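Stop making me sign up to buy a chair

Went to get a desk chair from Komera in October. Plain one, nothing fancy. Before I could pay the site wanted an account. Email, password, birthday – my birthday, for a chair. Then a code to my phone. Then the code expired. 12 minutes, start to finish, and I had my card in my hand the whole time.

I'm not against accounts. My bank should have one. But the parking garage? The sandwich place? Gunditz won't let you look at shipping costs until you've "joined the family." I have a family.

Konrad Olszewski, who I used to work with, says it's my own fault for not using a password manager. Fine. I got one. It says I have over 30 logins I haven't touched in years. Drornus is in there twice. I don't even remeber what Drornus sells.

And they all write to you. My inbox had 3,709 unread this morning, most of it from stores I bought one thing from. One thing! A lamp. A birthday card.

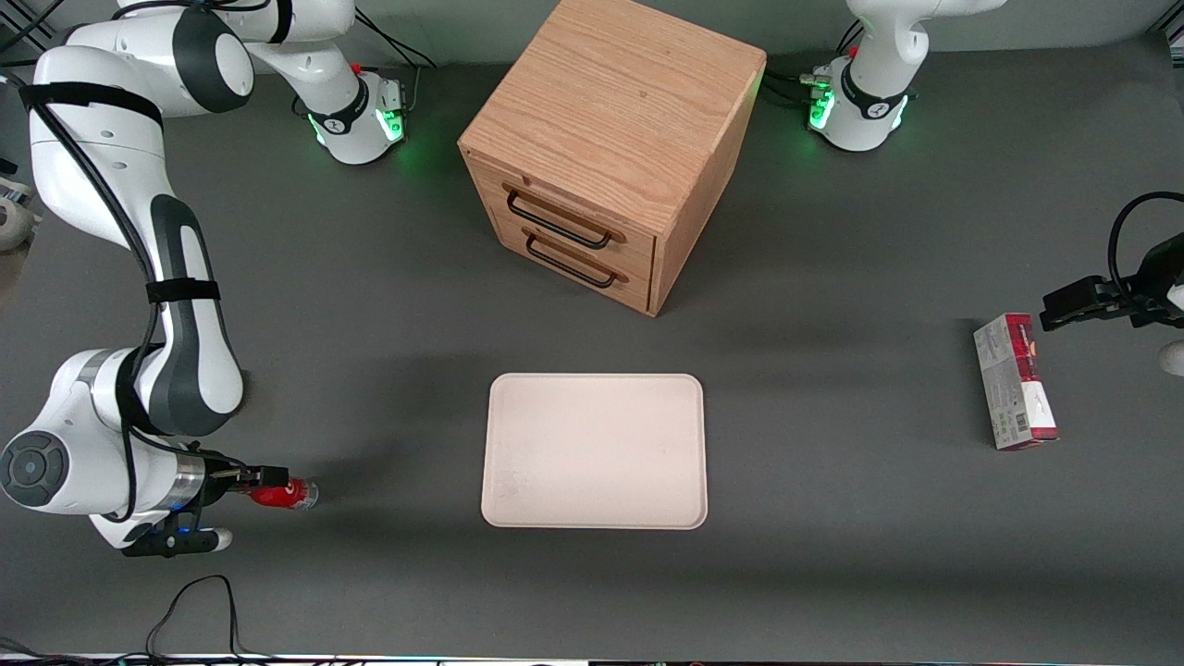 The excuse is always convenience. Faster checkout next time. There isn't a next time, I needed one chair. And when one of these places gets hacked, guess who gets the "we take your privacy seriously" letter. I've had two.

Compare Gajewski, the hardware store by me. Walked in, got hinges, paid cash, left. Trinh Thái at the register asked if I wanted a reciept and that was the whole relationship. Best shopping I did all month.

So put the guest checkout button back. Make it big, same size as the other one. If I like the chair I'll come find you.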